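Odcombe Shared Kitchen Fit-Out
Progress report, second reporting period
Submitted to: Diane Dufour, Davitz Fund
Prepared by: Liette Perron
Date: 24/04/2024

1. Work covered

Work in April concentrated on the countertop appliance station. The station is item 2 in the approved schedule and carries a budget line of $1,184. Spending against the line stands at $762. The remainder is held for cable management and a replacement surface, if one is approved.

2. Work surface

The existing gray top was kept. Harpreet Hiebert inspected it for level and flatness and found both within the limits set in the schedule. Wear is cosmetic: scuffs and smudges across the middle, with small pale specks on the left side. The top had not been given its final cleaning at the time of inspection. 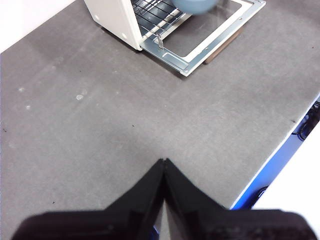

Edge condition was assessed separately. The front edge is sound and needs no trim. Cables below the edge remain untidied and are listed as an open item. They are to be bundled and fixed to the underside before handover. Sheldon Doucette has priced clips and sleeving at $127, which fits within the remaining balance.

The Campbell sealant named in the original schedule has been dropped. It requires a sanded surface, and sanding would add a day of closure for no clear gain in service life.

3. Toaster oven

One cream-white toaster oven has been placed on the top, at the right-hand end of the station. It was chosen over the larger Jallik unit in the first quotation because the station has limited depth. The door handle runs across the top of the door, and the door must be able to open fully without reaching past the front edge.

Clearance to the wall has still to be set. The wall is plain and smooth, and no backsplash is planned at this stage.

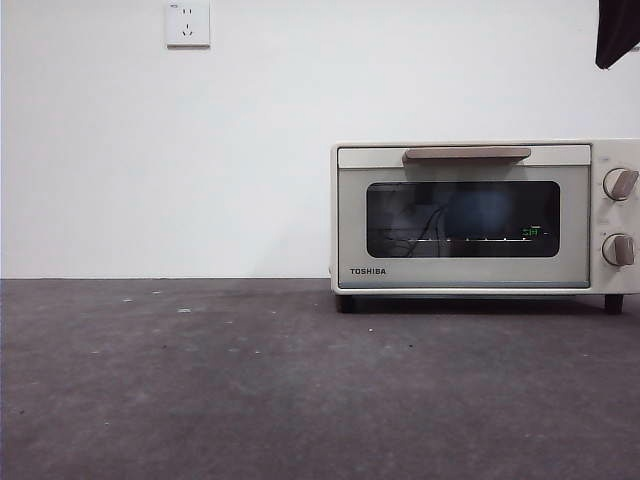 Power is to be taken from the wall outlet above the surface. Annatjie Ngubane will confirm the circuit rating in writing before regular use begins. Until that is received, the oven is limited to supervised trials, and no second heating appliance may be connected at the station.

4. Open items

Cable bundling below the top: Doucette.
Written confirmation of circuit rating: Ngubane.
Final cleaning of the surface: Hiebert.
Rear clearance measurement and position marks for the oven: Perron.

5. Request to the funder

Approval is requested to move any unspent balance on this line to storage shelving, item 4 in the schedule. No increase in the total award is sought. A quotation for the shelving will follow under separate cover.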